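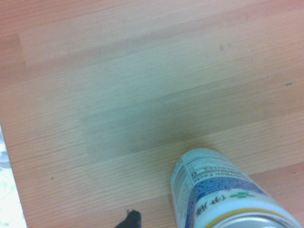
A tabletop with some color left in it.

Omar Zein picks up on the second ring and he's already talking. Moving boxes, a lost key, the bus. He quit his job at the Hegyi print shop in September, after 15 years, to tune pianos full time. He has 37 regular customers. He'd like more. "Not too many more. I still want lunch."

How did he get into it? Bad piano, he says. His aunt gave him an old upright, a Truvska, and the guy who came to look at it wanted 950 dollars. "So I bought a tuning lever and a book. First string I touched, I broke it. Scared the heck out of me."

He found a teacher after that. Rungnapa Pongsiri, who tuned for the concert hall in Zolthorpe until her shoulder gave out. She made him do unisons for months. Only unisons. Two strings, same note, listen for the wobble, make the wobble slow down untill it's gone. "I hated it," Omar says. "Then one night I heard it. I mean really heard it, the beat going slower and slower. I called her up. She said good, now do it again."

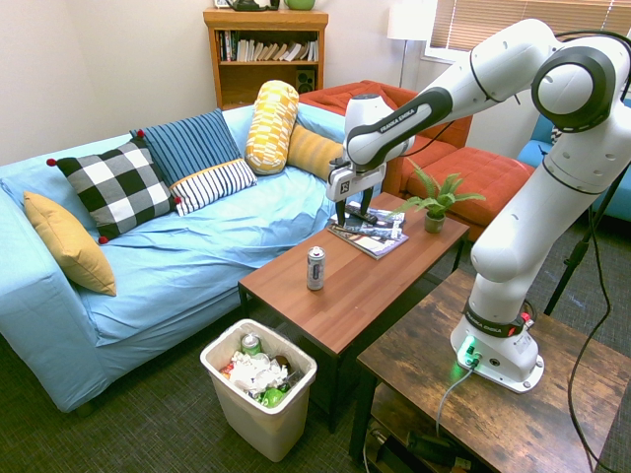 Most of the work is in people's homes, and homes are loud. Fridges, dogs, a dryer going. He asks for the TV off and the windows shut. People forget. "There's always a kid who wants to play the low A while I'm in the high treble. I let them, once."

Does he use an app? Sometimes, to set the middle octave when the room is bad. The rest by ear. Pongsiri doesn't love the app. "She thinks it makes you lazy. She's maybe right."

I asked what owners get wrong. Long pause, a kettle going somewhere. Heaters, he says. Piano next to the heater, every time, and then they wonder why it drifts by by winter. And waiting too long. One customer hadn't had hers done since she moved in, and it took him two visits to bring the pitch up.

He's working on a grand now for a church outside town, new strings in the bass, and he's behind on it. Hammers next. He has to go, he says, the bus is here.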